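# Why I Picked Kidgate for My Cartoon Project

My report is on *Kidgate*, which I watched way too much of in September (all of season 2, twice!). My favorite pair is still "Gravine Gets a Cold" and "The Strazds Sleepover."
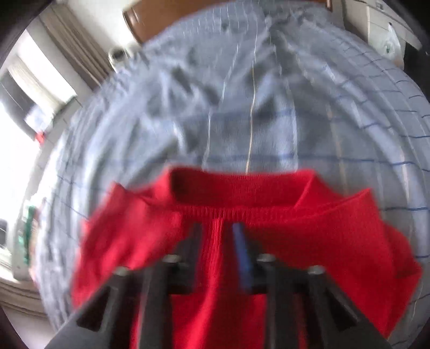
*Red knit on the checked sheet*

I like "Sleepover" because the jokes come out of people being tired and cranky, and there's that long bit where Gravine won't stop whispering about soup. My classmate Nighat Soomro likes the Pretine episodes more, and we argued about it all through lunch.
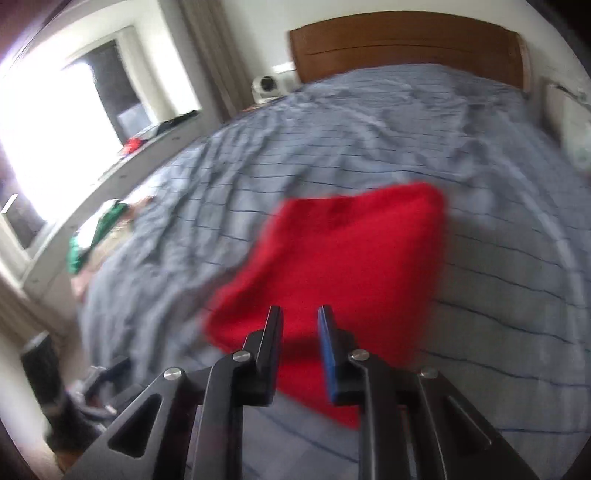
She did get me to rewatch one, and okay, the spelling bee part is great. I still think the ending is rushed, so I gave it second place on my chart.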